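Yareli Villaseñor
February 14, 2023

Okay, a small thread on the table, for everyone who has been asking since October why I care so much about a sheet of white paper.

4 comments · 31 shares

I used to set things straight on the bare wood and it always looked busy to me. Then Veronika Csonka lent me the end of a big roll and I laid one sheet over the top, right up to the raised border, and the whole table calmed down. I have been a paper person ever since – my sister teases me, and she's right to.

The dispenser with the red knobs is the piece I get the most messages about, so it gets a spot near the top of the table and a clear plastic cup beside it.

White paper on the table, lots of space:

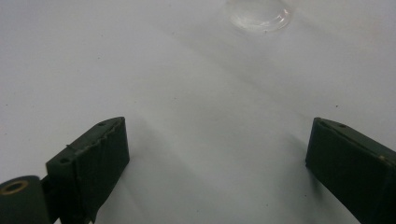
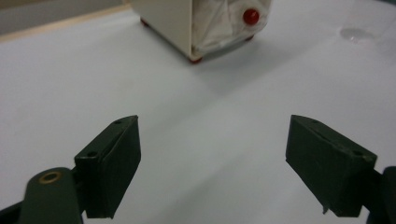
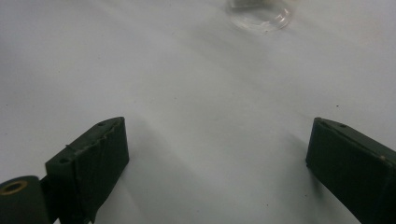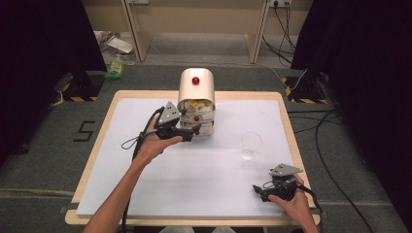 My one real rule is to leave more room than you think you need. I crowd everything, it's how I was raised (you should see my mother's sideboard at Christmas), so I put out what I want, go make coffee, and come back and take something away.

Clear cups are lovely on white but they show every speck, and so does the paper, so I keep a soft brush handy and go over it a few times a day. Tape the corners underneath if your house is drafty. Mine is!

Veronika swears by the heavier rolls from Cordeiro and I'm still working through the thin stuff – if any of you in Tivstead have tried both, please tell me, I'd love to hear before I order again.

1,354 likes · 12 replies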